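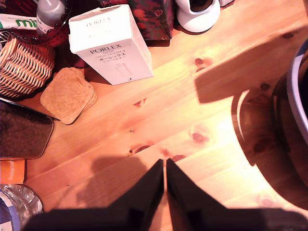 **Do you have to sort every item on the table before anything goes back on a shelf?**

Only if you believe the Gorkura method, and I have my doubts. The handout gives you 32 steps for one pine table. Coasters get a category. So does the coffee gear, grinder box included. I gave up at step 6 and put the coasters in a drawer.

Halldóra Þorgeirsson swears by it and says her dining table has stayed clear all of April. Maybe so. I'd like to see her hall closet.

My bigger quarrel is with the rule on display pieces. According to the handout, a globe on a table is "visual noise" and should go. Fine, but go where? A globe doesn't fold.
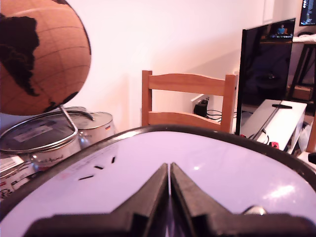
Then there's the matter of boxes. Gorkura wants all packaging thrown out the same day, and I won't do that with cookware. If a lid turns out to fit badly, I want the box and the barcode when I go back to the store. Two weeks seems fair to me – longer for anything with glass in it. 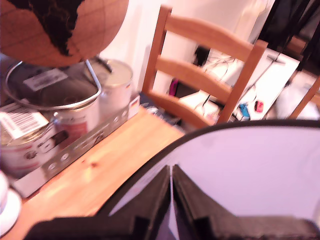 Skarphéðinn Grímsdóttir wrote in to say that pots should never be stored with their lids on. I've done it for years and can't say I've noticed any harm. If someone has a real reason, send it along and I'll print it. The same goes for anyone who made it to step 32.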